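March, 14:10. Barrel sample, Trirkau rye, cask 176

Pulled 2 samples through the bung, one before rousing and one after. Hydrometer corrected to 60 F. Both proofed down with distilled water in small additions, rested overnight between steps. Slight haze at bottling strength in the second. Logged as lot 3756 in Drivix.

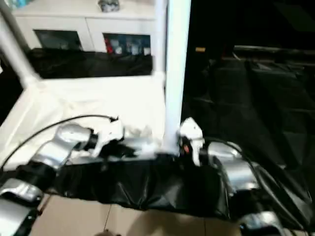
Bench, both arms, right gripper at the foot of the pole.

Nose on the first: dill, caraway, some varnish. The second is flatter, more oak. Ajayi yeast still gives more clove than the Grorenton strain at the same mash bill. Chill test to be repeated with the coarse pad before any decision on filtering.
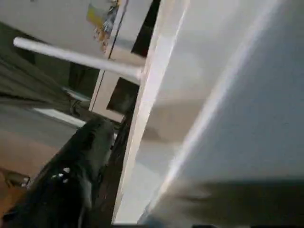
Does the haze affect the proof reading?
Very little at this level. Dissolved sugar or color from the wood shifts the hydrometer far more.

Retest after the next rest. Keep both bottles dark and full to the neck.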